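杯子抓取中的位姿估计与规划:课程项目报告

选题时我们打算证明一件事:在抓取流程里加一个学习得到的评分网络,桌面杯具的成功率会明显提高。做完以后,我们对这个说法的信心比开始时低得多。报告按实际进展写,没有把失败的部分挪到附录。

软件分成感知、规划、执行三块。感知节点Prarham从点云里拟合桌面平面,剔除平面内点,再对剩下的点聚类并估计杯口朝向;规划节点Fonano枚举候选抓取,做碰撞检查,按分数排序后交给执行端。评分网络插在排序这一步,可以用一个参数关掉,退回到只看法向和开口宽度的手写规则。对比实验全靠这个开关。 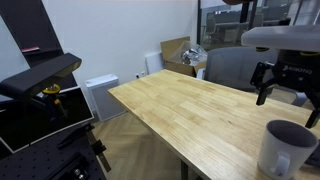 自动化系 Plullach学生机器人小组

杯子直立时问题不大。真正费时间的是手柄。位姿估计把杯身当成圆柱处理,手柄的点要么被当作噪声滤掉,要么把圆柱轴线拉偏。我们先后换过两种滤波半径,半径小了轴线抖动,半径大了手柄整个消失,规划器便很乐意给出一条手指穿过手柄的路径。后来在碰撞模型里给杯身外围加了一圈膨胀层,穿模的候选没有了,可用的候选也跟着少了一大截。

全部实验共207次抓取尝试,其中118次用于评分网络与手写规则的对比,其余是调参和复现故障时跑的,不计入结论。对比组里两种排序的差别很小,换一个随机种子,领先的一方就会交换。中期汇报时我们写过“网络显著优于规则”,现在撤回这句话。当时只挑了杯子直立的情况,而且调参和测试用了同一批摆放。

倒放的杯子更麻烦。杯口朝向一侧时,深度图在杯口内部常有空洞,聚类会把一只杯子拆成两块。如果旁边或下面还有别的软物,比如手套,平面剔除的阈值就很难选:阈值低,手套会和杯身连成一个物体;阈值高,杯身贴近桌面的部分被一起切掉。

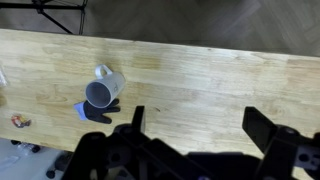

我们试过用腕部相机的彩色图像先做分割,再回到点云里取对应区域。深色与浅色物体之间的边界确实好分,白色杯子和浅色木纹之间却经常漏掉一条边,桌面反光强的时候尤其如此。分割模型给出的置信度在这些错误上仍然很高,所以拿置信度当门限的想法也没有成立。

规划时间方面,Fonano的默认配置每次生成的候选过多,大部分耗时花在重复的碰撞检查上。按接近方向去重之后,等待时间明显缩短,而最终选中的抓取几乎没有变化。这是整个项目里改动最小、收益最确定的一处,和学习没有关系。

复现方面有两点要交代。手眼标定在实验期间重做过,前后的数据没有分开存,因此早期日志里的位置误差不宜引用。另外,“成功”的判定是抬起后由操作者按键记录的,滑动但没有掉落的情况算作成功,不同的人掌握的尺度未必一致。

代码和日志放在小组仓库的Orozco分支,运行前请先确认评分开关的默认值是关闭。8月之前我们会把判定改成读取夹爪开度自动记录,并把倒放杯具单独列为一组重跑。在那组数据出来之前,我们不建议后面的同学直接沿用评分网络。

2023年6月17日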